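Clear the table first

27 April 2018

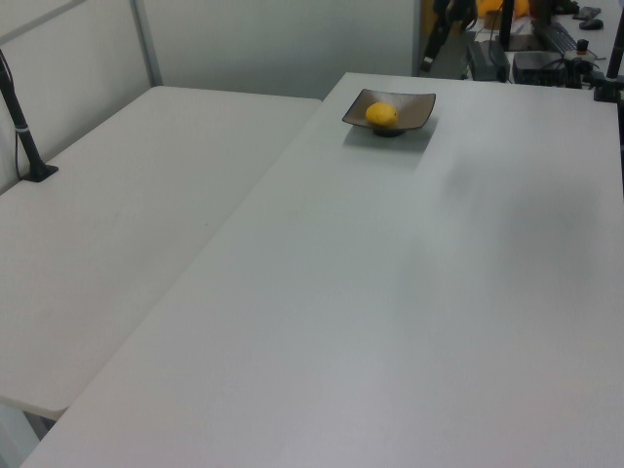
Lemon in the square dish, near the far edge of the table.

Our rule for pick trials is short: one target, one dish, nothing else on the main table. Fadwa Ashour wrote it after we lost 251 runs out of 2,131 to stray items in the workspace.

Cables stay with their poles. Power supplies go on the other desk - never on the work surface. Check the clamps by hand before each session and log any that move.

The dish position gets written down before the first run. If it shifts more than 2 mm, start a new log entry. Marina Gkikas wants the tolerance tighter by September. I would leave it alone.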